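Is the Kairys picking kit worth $587?
Posted by stotonside_shop, October 2018

The Grasine sales page says it sorts mixed household stuff "out of the box." Has anyone bought one?

gripfan22
yes its great get it

Fellville Bench
I'd hold off. Ask them for 3 uncut runs with things you choose yourself. Cans are easy to sell with. Make them try sunglasses, and ask what support costs after February.
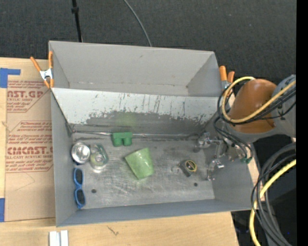 My test mix: cans, sunglasses, a cup on its side and a tape measure.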